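Small Repairs at the Kitchen Counter

Most of the fixing in our house gets done in the kitchen, between breakfast and lunch, with whatever is in the drawer.

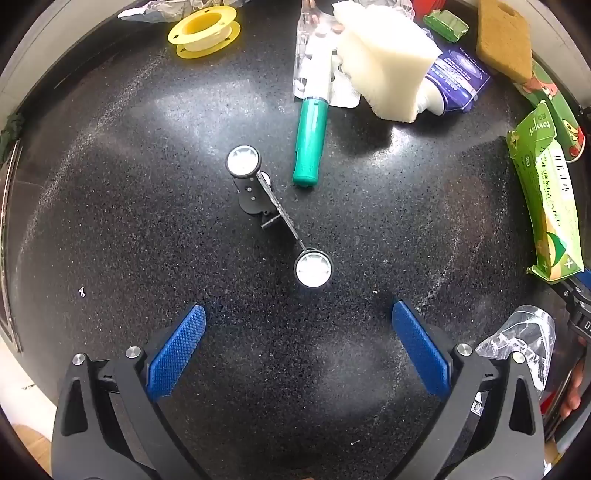 Clear the space first

Move the toaster, the mail and the fruit bowl out of the way before you start. A repair that should take ten minutes takes an hour when you keep shifting things to find the screwdriver. Wipe the counter and dry it. Crumbs get into grease and grease gets into everything.

Put down something soft. An old dish towel works for most jobs, but a terry towel has loops that catch small screws and springs, so use a flat one. A baking sheet with a rim is better still for anything that comes apart. Lay the towel inside the sheet and work on that. If the phone rings you can pick up the whole job and put it on top of the fridge.

Stone and tile counters are hard on dropped parts, and a dropped screwdriver is hard on them. Keep a cutting board handy for anything that needs tapping or pressing. Do not use the board you cut bread on. We keep an old one with a split in the end for this and it has a big R on it for repairs.

Light

Ceiling light puts your own shadow on the work. Bring in a desk lamp and set it on the side opposite the hand you write with. A headlamp is good for looking inside things, less good if someone is sitting across from you.

If you lose a small part, turn off the overhead light and lay a flashlight flat on the floor. Small metal parts throw long shadows and show up right away. Do this before you sweep.

Keeping screws in order

Muffin tins are the usual advice and they are fine. I prefer a strip of masking tape, sticky side up, held down at each end with more tape. Press each screw onto it in the order it came out, and write next to it where it came from. When you put the thing back together, work from the other end of the tape.

For something with a lot of different screws, draw the outline of the object on a piece of cardboard and push each screw through the cardboard at the spot where it belongs. This is slow to set up but you won't end up with one long screw in a short hole, and a long screw in a short hole can crack a plastic case.

Screws that won't turn

First check that the driver fits. Most stripped screws were stripped by a driver one size too small. The tip should fill the slot and not rock from side to side.

If the fit is good and the screw still won't move:

Lay a wide rubber band over the screw head and push the driver down through it. Press hard and turn slowly.

Tighten it a hair before you loosen it. This often breaks the grip of old paint or rust.

Put a drop of penetrating oil on it and leave it for 20 minutes. Keep the oil off plastic and painted surfaces.

On metal, warm it with a hair dryer for a minute or two, then try again.

Do not switch to pliers until you have tried everything else. Once the head is chewed up you are into drilling, and that is a job for the garage.

Batteries and battery compartments

Take the batteries out of anything you are going to open. It is easy to forget with remotes and kitchen scales.

White or bluish crust on the contacts is from a leaking battery. Put on gloves, take the battery out and throw away any towel it touches. For ordinary alkaline batteries, dip a cotton swab in white vinegar and dab the contacts until the fizzing stops. Follow with a swab of plain water, then a dry one. Leave the door off overnight before you put in new batteries. If the spring is eaten through, a folded bit of foil will get you by for a day, but the spring should be replaced.

Check the spring tension while you are in there. A flattened spring can be pulled out slightly with a fingernail. I have had two kitchen timers come back to life this way after I had already put them in the box for recycling.

Never mix old and new batteries in the same device. Write the month on new ones with a marker when they go in. The ones in our thermostat say November, so I don't have to guess.

Do not open sealed rechargeable packs, and do not keep using one that has swelled. Take it to a battery drop-off.

Choosing a glue

People ask about glue more than anything else, so here is what I keep and what I use it for.

White glue: paper, cardboard, labels that have come loose, the corner of a cookbook.

Wood glue: wood to wood only, and it has to be clamped. It will not fill a gap. Scrape the old glue off first or the new glue has nothing to hold to.

Super glue: small clean breaks in hard materials, such as a mug handle you don't plan to drink hot things from. Use less than you think. A thick layer is weaker than a thin one. Put the cap back on right away and stand the tube upright in a jar with a lid.

Two-part epoxy: anything that has to take a load, or where there is a gap. Mix equal parts on a scrap of foil and stir longer than seems necessary. The five-minute kind is convenient but I find the slow kind holds better.

Contact cement: shoe soles, peeling edge strip on shelves, rubber to metal. Coat both sides, wait until they are tacky, then press. You get one try at lining it up. Open a window.

None of these work well on the soft, waxy kind of plastic used for storage lids and buckets. If a lid splits, buy another lid.

Clamping without clamps

Clothespins for thin things. Rubber bands for round things. For a plate or bowl, fill a pan with dry rice, stand the larger piece in it so the broken edge is level, and rest the smaller piece on top. Gravity does the rest. Masking tape pulled tight across the joint works for odd shapes, and painter's tape comes off cleaner.

Put wax paper between the job and the counter. Glue will not stick to it much, and you can peel it off afterward.

Drawers and hinges

Cabinet hinges come loose because the screws no longer bite. Take the screw out, dip a couple of wooden toothpicks in wood glue, push them into the hole and snap them off flush. Let it dry, then drive the screw back in. Do one hinge screw at a time so the door stays up.

Wooden drawers that stick can be rubbed along the runners with a plain candle. Use a white one, as colored wax marks clothes. Metal runners need cleaning more often than they need oil. Pull the drawer out, brush the track with an old toothbrush and wipe it down before you reach for a can of anything.

If you need to replace runners, measure the length of the old ones when they are closed. Ours were from Czarnecka, stamped 1055 on the inside edge, and I would never have matched them without that number. Look for a stamp before you go to the store, and take the old part with you.

Squeaks and tight lids

A squeaky hinge pin can be lifted out with a nail and a light tap from below. Wipe it clean, rub it with petroleum jelly and drop it back. It lasts longer than spray and doesn't run down the paint.

For pot lid knobs that spin, hold the knob and tighten the screw from the inside. If it works loose again in a week, add a small washer. Make sure anything you add can take the heat.

Cleaning up afterward

Go over the counter with your bare hand flat, slowly, before you put food on it. You will feel a metal shaving or a glass splinter before you see it, so go easy. For fine metal dust, put a magnet inside a sandwich bag, sweep it over the area, then turn the bag inside out with the dust in it.

Wash with dish soap and warm water. Leave vinegar off marble, limestone and granite. It can etch the first two quickly, and it is no good for the sealer on the third. Super glue on stone can usually be lifted with a plastic scraper once it is fully hard. Scraping while it is soft only spreads it.

Oil drips on unsealed stone should be covered with baking soda mixed with a little water to a paste. Cover that with plastic wrap, tape down the edges and leave it overnight - longer if the mark is old. Scrape it off and rinse. You may have to do it more than once.

A repair drawer worth having

You do not need much. This is what is in ours:

A set of small screwdrivers, flat and cross-head
One larger screwdriver of each kind
Needle-nose pliers
Tweezers
Masking tape and a marker
The 4 glues I use most, in a lidded jar (contact cement lives in the garage)
Cotton swabs and toothpicks
A flashlight
Wax paper
Spare screws in a pill bottle

Check the glue twice a year and throw out what has gone hard.

From readers

Seon-mi Ban writes that she keeps a shoebox for things waiting to be fixed and puts a note in with each one saying what is wrong with it. Without the note she opens the box months later and has no idea.

Jirayu Yimyam suggests lining the tool drawer with a cut-up yoga mat so nothing slides. He also soaks stuck jar labels in cooking oil before scraping, and says it works on price stickers too.

Send in your own and I will add them to the list. Next up is faucet washers.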